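试菜

离婚礼还有一个多月，加姆洛宴会厅发来一份菜单，二十来页，封面烫金，第一页写着“用味道讲述你们的故事”。我看了两遍，没看出哪道菜认识我们。

我未婚夫觉得我太挑。他说人家在这条街上做了这么多年，自有一套。我说这条街上做了很多年的还有一家修表铺，我妈的表送进去三回，现在还是慢。他不接话，把菜单翻到甜品那一页，盯着看。

加姆洛的英文名叫 Gamlow，招牌上只有英文，底下一行小字：婚宴、寿宴、公司年会。我们起先并没打算选它。最早看的是 Vieira，在江边，玻璃墙，服务员说话像念广播稿。那位经理问我们多少人，我说不到一百，她脸上的热度就退下去一截，说小厅一月份只剩中午了。中午结婚也不是不行，可我婆婆说，中午办的是二婚。我不知道她从哪里听来的，但她说得很肯定，这件事就没有再讨论的余地。

于是来到加姆洛。订金收据上写着：2022年12月6日，试菜一席，两位。收据的抬头盖的却是另一个章，Trolteck 餐饮管理。我问前台这是谁，她说是同一家。我问怎么同一家，她说账走那边。我把收据拍了下来。未婚夫说你拍它干什么，我说以后有用。他说你跟谁过日子都像要打官司。

试菜那天我们是唯一的一桌。大厅没开暖气，椅子都套着白套子，后背打着蝴蝶结，一排一排地坐在那里，比我们像客人。经理姓什么他说过，我没记住，领带是紫的。他拿着一个夹子，讲一道，勾一道。

先上的是冷盘。他说这是主厨的得意之作，酸甜汁是自己熬的，熬了一个下午。我夹了一块，嚼着，觉得这味道非常熟，熟到可以说出它在超市第几排货架上。我问，自己熬的？他说自己熬的。我问用什么熬的，他说主要是番茄，还有一些不方便讲的东西。未婚夫在桌子底下踢了我一下。

我就不问了。可我心里一直在想那个下午。主厨站在灶前，一勺一勺地搅，窗外天黑下来。我越想越不信。
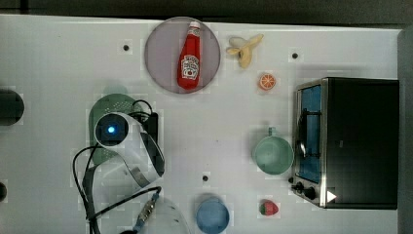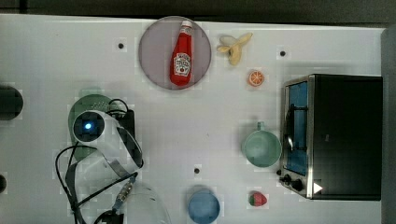
接着是鱼。鱼没有什么可说的，鱼是鱼的味道。经理说婚礼当天会比今天更大，我说大多少，他用两只手比了一下，比出来的那条鱼恐怕要斜着才放得进盘子。我请他把尺寸写进合同，他笑了，说您真有意思。他没有写。

汤上来时已经不烫了。他解释说，今天只做一席，火候不好掌握，当天几十个人一起上，反而热。这个道理我想了很久。我在家里煮一碗面，端上桌是热的，照他的意思，应该煮一百碗才对。我说出来，未婚夫叹了口气，很轻，但我听见了。

“你到底喜欢哪一道？”他问。

“米饭还可以。”

经理在夹子上勾了一下，大概是勾米饭。

然后谈价钱。菜单上标的是每位200元，我们报的是74位，这个账我在家算过好几遍。他在纸上写下的数却大出一截。我请他从头讲。他讲，茶位另算，开瓶另算，蛋糕刀的使用另算。我说一把刀用一下也要钱？他说那把刀是镀银的，用完要养护。我说我可以从家里带一把。他说外带刀具，按规定不太合适，要问 Olleck。

“Olleck 又是谁？”

“管场地的。”

“场地不是你们的？”

“是我们的，”他说，“场地是我们的，管理是他们的，账走 Trolteck。”

他讲得很流利，像讲过很多次。我转头看未婚夫，指望他脸上有一点和我相同的东西。他在吃鱼。他把鱼翻了个面，吃得很认真，嘴角沾了一点酱。那一刻我不知道自己该生气还是该给他递纸。我递了纸。

经理见我不说话，以为我要走，就把夹子合上，压低声音说，今天定下来的话，可以送一个甜品台，市面上做一套要超过两千。我说我要看看。他说甜品台当天才摆，今天看不到。我说照片呢？他在手机里划了很久，给我看一张，三层架子，小蛋糕摆得整整齐齐。照片的角上有一行水印，是别家酒店的名字。我指给他看。他凑近了，很惊讶，说这是我们以前的师傅在那边做的时候拍的。

“那他现在在你们这里？”

“他现在又回去了。”

我笑出声来。笑完以后发现，这是我整个晚上头一次觉得放松。经理也跟着笑，他大概以为事情成了。

回去的路上我们走到了公交站，谁也没提打车。风很大。未婚夫说，其实冷盘挺好吃的。我说那是瓶子里挤出来的。他说他知道，他从小就喜欢那个味道，他小时候发烧，什么也不肯吃，他妈妈就在白饭上挤一圈，他能吃一大碗。

我和他在一起四年，没听他说过这件事。

“那你怎么不早说？”

“你没问。你光问他了。”

车一直不来。站牌上写着末班九点四十，我看了看手机，九点半，不过站牌上的话我向来只信一半。他把我的手放进他的大衣口袋，口袋里有一团硬硬的东西，我摸了摸，是那张擦过嘴的纸。我想抽出来，他按着没让。

第二天早上我还是给加姆洛打了电话。我说人数可能要加，最多加到99位，超过这个数就不办了。鱼要写尺寸，写不了尺寸就写斤两。汤要在客人坐下以后再出锅。刀我们自己带，让他去问 Olleck，问到了给我一个书面的答复，盖章，盖哪一家的章也请先讲清楚。甜品台不要了。

他一条一条地应着，我听见笔在纸上划的声音，也可能是他在随便划。

“冷盘呢？”他问，“上次看您好像不太满意，要不要换成别的？”

我看了一眼客厅。未婚夫蹲在地上系鞋带，没抬头，但手停住了。

“冷盘不换，”我说，“那个汁，多放一点。”

“好的，那是我们主厨自己熬的。”

“你就不用再说这句了。”我说。

他在那头静了一会儿，问我订金的尾数是转账还是现金。我说转账，然后问他转给谁。他说了一个名字，我没听过。我让他等一下，去找笔。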